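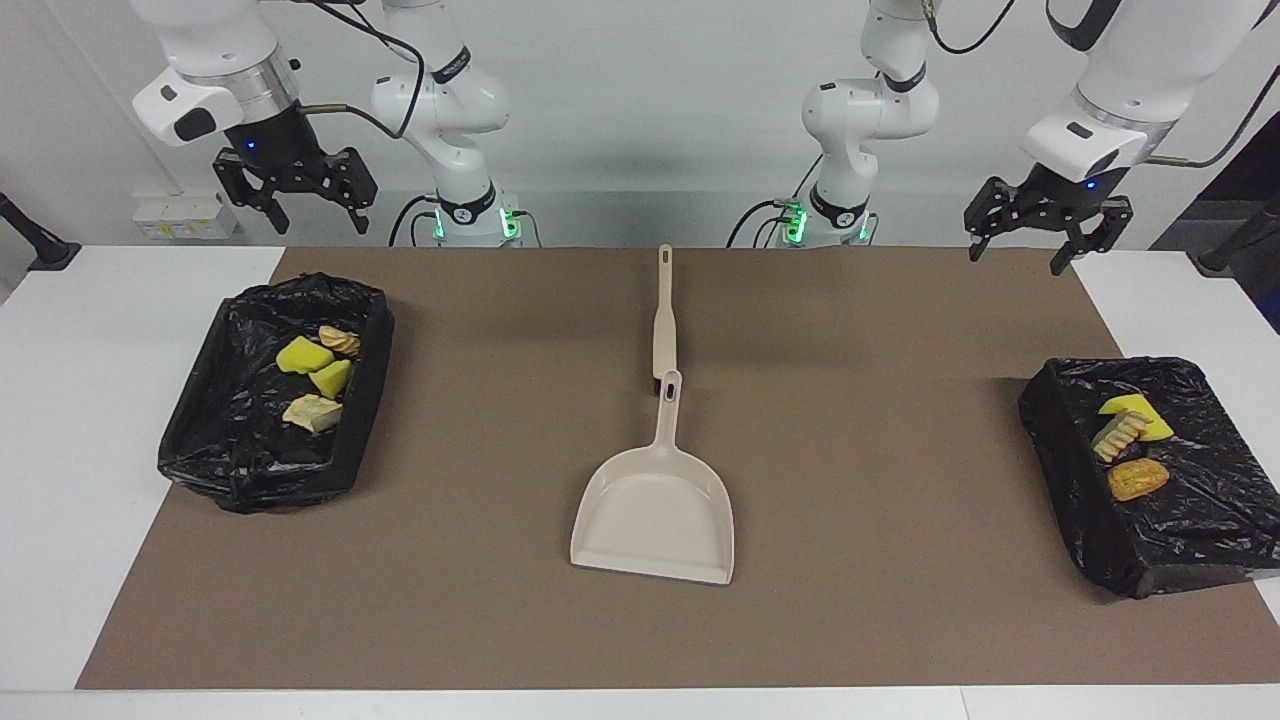 July, afternoon, bench notes. Price log, continued.

Picked up the "up to 40% off" question again. The short version is that I still don't believe the 40. Pulled the last 6 months of saved pages for the three shops we follow (Pumville, Imow, Zundmont) and went through the furniture and lighting listings by hand, after the script gave me numbers I didn't like.

Why I didn't like them: the script takes the struck-through price as the real former price. It has no reason to. Pumville shows a desk lamp at a "was" price that I can't find as a selling price anywhere in our saved pages. It may have sold at that price before we started saving. It may have sold at that price for one afternoon. I can't tell from what we have, so I'm marking it "former price not seen" and leaving it out of the averages.

Total listings after removing duplicates: 1,210. The duplicates were mostly color variants that get their own page. Imow is the worst for this, same chair under a new page for every fabric, and each one counted as a separate deal in its banner.

Things I'd want someone else to check before we repeat them:

Zundmont's seasonal sale and its "members" sale look like the same sale. Same items, same cut, different banner. The members code worked for me in the cart without logging in, so I don't know what the membership part is doing.

Free shipping at Pumville starts at a cart total worked out before the discount code. If you put the code in first the threshold seems to move. Tried it 2 times, got the same thing both times, which isn't enough to say it's a rule. Clear the cookies and try on a different machine.

Imow's clearance page says final sale at the top, and the returns page says clearance can go back for store credit. One of those is out of date. I'd guess the returns page, but I'm not writing a guess into the summary.

Araba Laryea thinks I'm being too hard on the struck-through prices and that most shoppers read them as list price anyway. Maybe. Then the banner should say "off list". She wants to keep the script's figure in the report with a footnote. I'd sooner print the smaller figure – the one where we saw both prices ourselves – and put the script's in the footnote. Not settled.

The Owusu spreadsheet (the old coupon tracker) is no help here. It records that a code existed and when it expired, never whether it took anything off. Half the codes in it are marked "verified" with no initials. I've stopped using that column.

Also found 3 pages saved with the price missing because a sign-up pop-up had loaded over the listing. The script read those as zero and called them 100% off. Fixed by throwing out any zero price, but that makes me wonder what else it reads without complaint. Need to rerun the spring batch with the fix in.

To do:
– rerun spring, compare with old output line by line
– cart test on Pumville threshold, clean browser, write down the order of steps
– ask Araba for her copy of the Zundmont emails, mine stop partway through
– no totals to anyone until the rerun is done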